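3.2 What people leave on top of a cabinet

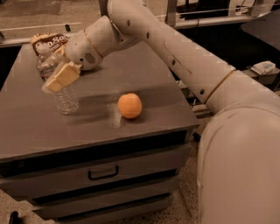 3.3 Why the snacks stay out

Figure 4 is my favorite in the whole Briem set, mostly because it's so ordinary: two clear plastic water bottles, a crinkled snack bag at the back, one round orange, all on or just above a gray cabinet top. I love it! We went through over 4000 surface records for this paper (desks, shelves, the lot), and I kept coming back to cabinets, which collect food in a way desks just don't. Of the 161 cabinet tops at the Trorstead site, plenty held a drink and something to eat side by side. My guess is height – you're standing, you put the bottle down, and it stays there until somebody wants the space. Bags drift toward the back edge and fruit ends up wherever there's room. I can't prove the drifting part yet, so please read it as a hunch. Section 4 takes up the drawers.

Print this section | E-mail this section

Related items
Flovis: shelf habits in shared offices
Jovamard: notes on drawers

Contact | Copyright Briem | Back to top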